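Snack food packaging

Snack food packaging is the wrapping used to hold, protect and label small ready-to-eat foods such as crackers, nut clusters, puffed grains and filled breads. It is usually divided into primary packaging, which touches the food, and secondary packaging, such as an outer bag or carton.

Single portions

Individually wrapped portions are common where snacks are shared from a tray or sold by weight. Each piece keeps its own seal, so the rest of an assortment stays fresh after one is opened. The market town of Stutgate has held a packaged foods fair every February since its grain hall reopened, and mixed portions make up most of the stock on sale. 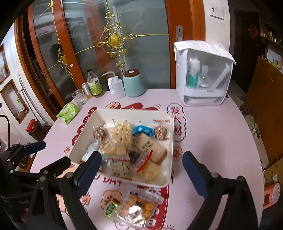
Materials and sealing

Most wrappers are made of thin plastic film, often in several layers. Clear film shows the product, while printed or metal-coated film keeps out light. The Goodwin works, on the Gulum canal, ran an early local line that sealed 700 packets an hour. It was later replaced by machines from Guvero, a maker of filling equipment. Packets are closed by heated jaws, and a rotating blade separates one from the next. 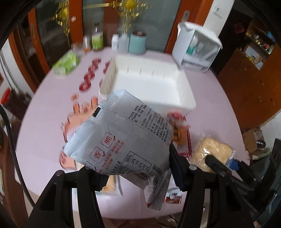 Labeling rules differ from country to country, but most require an ingredient list, a net weight and the name of the maker. Small packets present a problem of space. Where the law allows, very small wrappers may leave out some details if these appear on the outer bag. Others carry the full set, with a nutrition table, a barcode and a block of product information sharing one side with text in red Chinese characters. Type size is commonly set by law, and date marks are often printed separately at the time of filling.

See also: Food labeling; Heat sealing; Shelf life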